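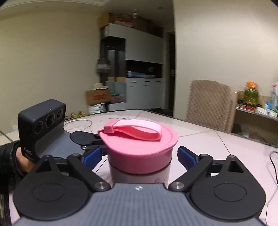

What is in the Jarby Household Words list?
It is a list of 646 everyday English words for things found in a kitchen, hall or bathroom, each with a short definition and the other names people use for the same thing.

Jarby Household Words
README, updated Sun 5 March

Contents
words.csv holds the main list, one word per row.
variants.csv holds regional names and links each one back to a row in words.csv.
notes.txt holds longer remarks on words that gave us trouble.
CHANGES.txt lists edits by release.

Columns in words.csv
id: a whole number. Numbers are not reused when a word is dropped.
word: the headword, lower case, American spelling.
room: kitchen, hall, bathroom or any.
definition: one sentence in plain words.
plural: filled in only when it is irregular.
source: P for Plistell, H for Harken, B for both.

Where the words came from
The first draft was merged from two older lists. Plistell was a word list for adult English classes and was strong on food and cooking. Harken was made for labeling storage bins and had many words for fasteners, lids and small parts. Words that appeared in both lists were merged by hand. The definitions were then rewritten, as the two lists did not match in style. The order of the rows follows the Hauksdóttir grouping, which sorts by use before it sorts by letter. If you want plain alphabetical order, sort on the word column.

What we left out
Brand names used as common nouns are left out of words.csv. Some of them are in variants.csv with the flag "brand". Tools for the yard and garage are not covered. Neither are pieces of furniture, apart from 11 that came in with Harken and were kept so that old links still work.

Known problems
"Cup," "mug" and "tumbler" overlap. We define a cup broadly and treat the other two as kinds of cup, with or without a lid. Some users will want a stricter split.
"Dishcloth" and "dish towel" were swapped in releases before 6. If you have an older copy, replace it.
The variants file is thin for Canada and Ireland.
A few definitions still use a word that is not in the list itself.

Using the list
The files are UTF-8 with commas as separators. Fields that contain a comma are in double quotes. Spreadsheet programs may turn the id column into text, so check it after import. You may copy, change and share the list, including in paid course material, as long as this README goes with it.

Next release
Planned for June. The aim is 1000 words, mostly laundry and cleaning terms. Corrections are welcome; send the id, the current text and your suggested text.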